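Grestdale bench log, February, 4:20 pm

Gripper practice for the can event. Jaime Carvalho on the controls, me on notes. Grip force was left at the setting Sultel gave us last month. The yellow cylinder is the awkward one in the set, too wide for a sloppy approach. 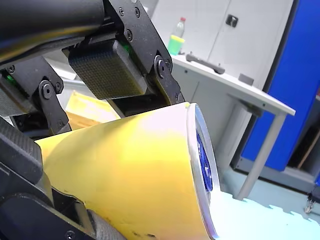
Usha Chacko thinks we should lower the force by 20 percent before anything else, and that a slow close will save more runs than a hard one. Will try it next session.

Changed the approach angle in the script and saved it as version 4. Old one kept in the Prongate folder.

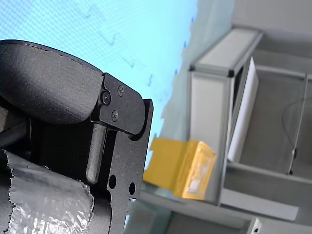
The other change is the wait after closing, now 865 ms. Cauã wanted it shorter. Rules give us 3 attempts per object, so I would take the slower cycle. Left a note in the script header so it doesn't get changed back.

Pad position matters more on the round stuff than on boxes. Write down the angle each time.

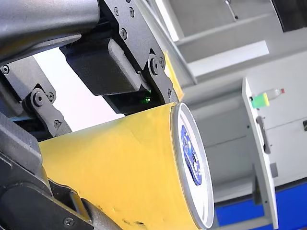

Yellow cylinder in the gripper, white lid to the right.

To do: check the bracket screws with the hex key, ask Sivaprasad for the spare pads, print a new score sheet.

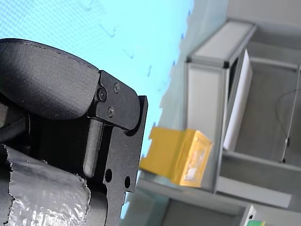 Finger pad and bracket, yellow box behind.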